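Junik 1817 Sill Board - review

Posted 3 Oct 2021 by Ismael Pimentel
Rating: 4 out of 5

Quick one, got to be out the door soon. Have had the Junik board in under the big back window since winter and a couple of people have asked, so.

Short version: good board, rubbish instructions, buy your own adhesive.

What it is

A cover board for a tired windowsill. Goes straight over the old one, you trim it to length, glue it down, seal the edges. Comes in a few widths. I got the deep one as our sill is a long run and gets used as a shelf whether I like it or not. Colour is called Lamont Pale, no idea why. On the website it looks dead white. In the room it's softer than that, which I prefer, but if you want stark white order the sample first.

Old sill was the same red-brown as the window frame, or had been, before years of sun and mugs and one very leaky pot plant. Sanded it twice over the years. Done with sanding.

Ordering

Fine. Came by courier, well wrapped, one corner of the box squashed but the board inside was OK. The end caps were taped to the inside of the lid and I nearly chucked them in the recycling. Check the lid!

Fitting

Right. The instruction sheet. One side of A4, drawings only, and the drawing for the window return is back to front. I held it up to the light and it made sense from the other side. Emailed Junik, got a polite reply and the same PDF.

What I did in the end:

Scraped the flaky stuff off the old sill. Vacuumed. Wiped with metho.
Made a cardboard template of the wall end. Do this. Our wall isn't square to the frame and I'd never have guessed how far out it was.
Fine-tooth saw, masking tape on the cut line, face up. Clean edge first go.
Dry fit, swear, trim, dry fit.
Glue, then every heavy book in the house on top overnight.

The adhesive in the kit is a small sachet affair and there isn't enough of it for a long sill. Not even close. Went down to the hardware store and bought a tube of Zidton panel adhesive and used that for the lot. Grabbed well, no smell to speak of after a day or so. Would of been annoyed if I'd started gluing with the kit stuff and run out halfway, so glad I read the back of the sachet.

One thing - the board flexes while you carry it. Get a second pair of hands for anything long. I did it alone and knocked paint off the door jamb.

The frame

Left the timber alone, apart from a clean and a coat of oil. Floremell, the 500 mL tin, heaps left over. Mask the new board before you oil, the stuff wanders. I got a drip on the board and it came off with a rag, but I was quick.

I did think about painting the frame to match. So glad I didn't. Pale sill and dark timber looks like somebody planned it. The thick post in the middle of the window especialy, it used to just look heavy.

Living with it

Wipes down with a damp cloth. Coffee ring left for a day, came off. Red texta, mostly came off, you can find it if you know where to look. Haven't tried anything harsher and the sheet says not to use cream cleaner, so I don't.

Scratches: a few fine ones at the end where things get dragged. You see them in low sun and at no other time. Dark stuff shows dust less than the board does, if that makes sense. Crumbs are very visible. So are ants.

Heat: no warping so far, but summer hasn't happened yet. November will be the first real test on that side of the house. Will update if it lifts.

Condensation: we get it on cold mornings and it runs down onto the back edge. I sealed that with clear silicone and nothing has swelled up yet. The instructions show no sealant there at all. Ignore them.

Light

Didn't expect this to be a category. During the day the pale board bounces a fair bit of light up the wall and the corner feels bigger. At night it goes the other way, black glass, every ceiling light in the room staring back at you, and the sill is the one pale strip under it. Bit moody. I like it. My partner wants a blind.

Colour looks different again after dark, worth seeing before you order. Lights on, nothing but night outside:

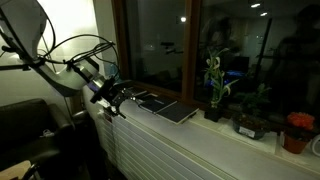
Price and what I'd change

Paid a bit over $50 on special, plus the adhesive, plus the oil, which I wanted anyway. Full price I'd still probably do it. A proper timber sill cut to size was quoted at a lot more, and I'd have had to finish it myself.

Changes I'd make: more glue in the box, or none and knock it off the price. Fix the drawing. End caps in a colour that matches, ours are a touch creamier than the board and it bugs me every time I sit down. Only me though, from what I can tell.

Who it suits

Renters, no, it's glued, it's not coming off. Anyone with a sill that's ugly but sound, yes. If yours is soft or rotten fix that first, a cover will just hide it until it's worse.

Four stars. Loses one for the instructions. Bought it myself, no freebies. Questions in the comments, might take me a few days to get to them.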